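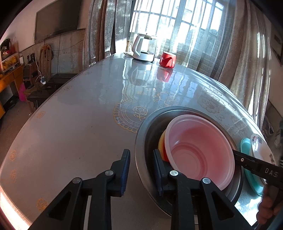
Marora clear table cover, round: review after one winter

I bought this cover in February for the round table we eat at every day. The table itself is fine, but the tablecloth on it is the printed kind, light gray with gold and white lace patterns, and I was tired of washing it. The idea was to keep the cloth and put something over it that wipes clean.

Fit. The cover came rolled in a tube and had a strong curl at both ends. I laid it out on Thursday evening with books on it and by the next night it was flat except for one stubborn spot near the wall. Marora cuts to the diameter you enter at checkout. Measure the table with the cloth already on. I didn't, and mine came out a little small, though you have to look for it.

Looks. The pattern shows through well. The gold medallions near the edge are as clear as they were before, and the big scalloped design in the middle hasn't gone cloudy. The finish is glossy, so a table by a window will pick up a lot of glare. On a bright morning I get white streaks right across it, even with sheer curtains. A red mug leaves a red reflection next to it. I don't mind, but my brother-in-law Juraj Doležal has the matte one from Trostix and prefers it. His hides the pattern somewhat – a fair trade if your cloth is plain.

Daily use. We keep the electric kettle on the table, and we often sort dishes there as well, plastic bowls in the metal basin and plates beside it. Water beads up and wipes off with a dry rag. Tea stains came off after a night. Beet juice left a faint pink mark for two days and then went away with dish soap.

Metal is the weak point. Dragging the basin left two hairline scratches, which show when the light is low. Lift it and you're fine. I would not put a hot pan on it without a trivet – the leaflet says 100 degrees Celsius at most, and I haven't tested that.

Smell. Noticeable for the first week, gone by the third.

Slipping. The cover stays put on the cloth, but the cloth can slide on the wood underneath. A thin felt pad fixed that.

Would I buy it again? Yes, in the same thickness, a bit wider. If glare bothers you, get a matte one.

Posted by Vilém Beneš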